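4.2 What hand-held demonstrations leave out

Claims for hand-held grippers usually rest on speed. A person picks up the pair, does the chore, and the recording stands in for teleoperation. We are less sure that the two are interchangeable, and the Tornham set gives us grounds for doubt. It holds about 2,000 folding attempts, all made on a bed.
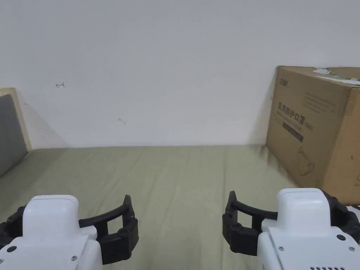
Our first worry is coverage. Demonstrators begin from positions that suit a human shoulder, and the Pravlow arms cannot reach all of these. We dropped 196 recordings for this alone. Earlier reports rarely say how many they dropped, so their success rates are hard to weigh against ours.

The second is force. A person pulling a shirt between two jaws feels when the cloth is about to slip and eases off. Nothing in our recordings captures that, and a policy trained on them has only the look of the cloth to go on.
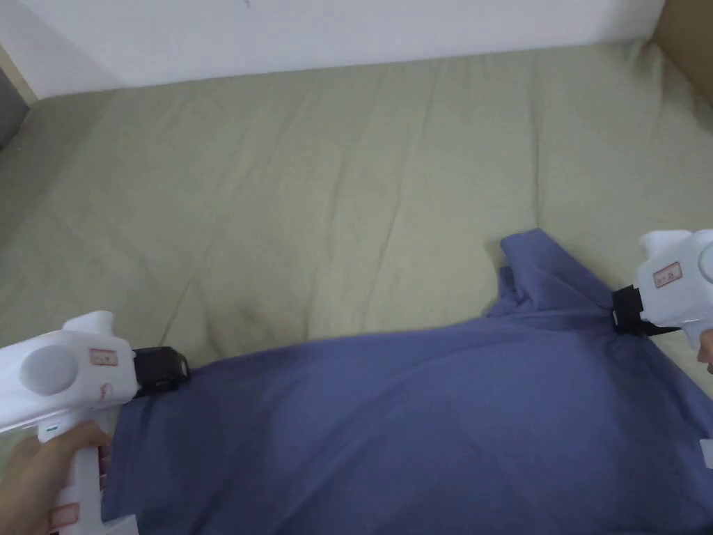
Figure 2. Both grippers held by hand, with the garment stretched between the jaws.

Remote control has the opposite fault. Operators using the Villaseñor rig were slow and over-careful, and their folds were no neater. We would not call either method the better teacher on this evidence.

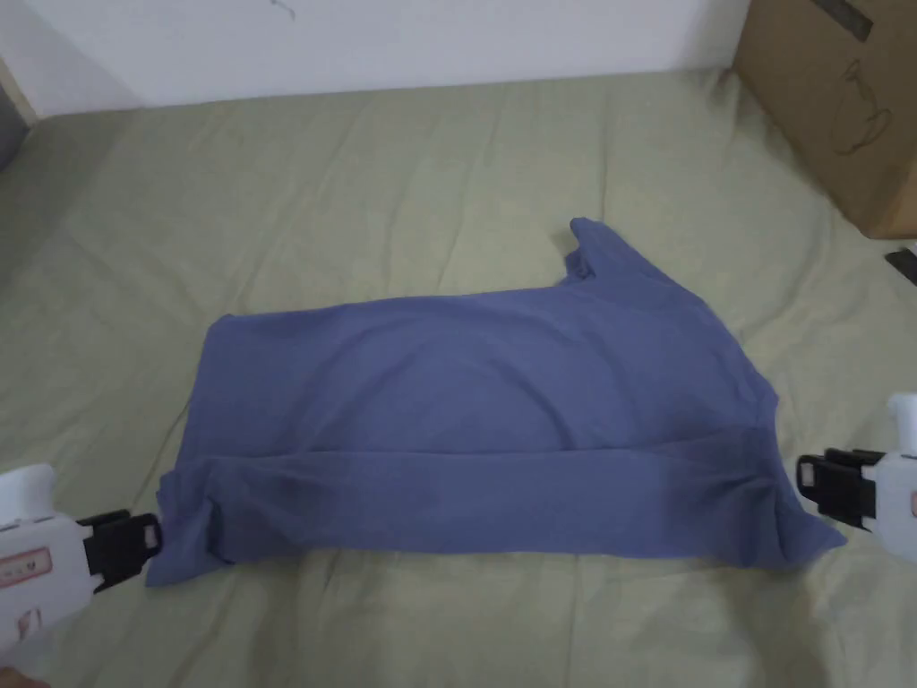 Manipulation and Learning Group, Department of Engineering, University of Vundthorpe

Policies were tested on 9 garments left out of training. Shirts with the hem folded up over the body gave the most trouble, and adding demonstrations in April did little to help.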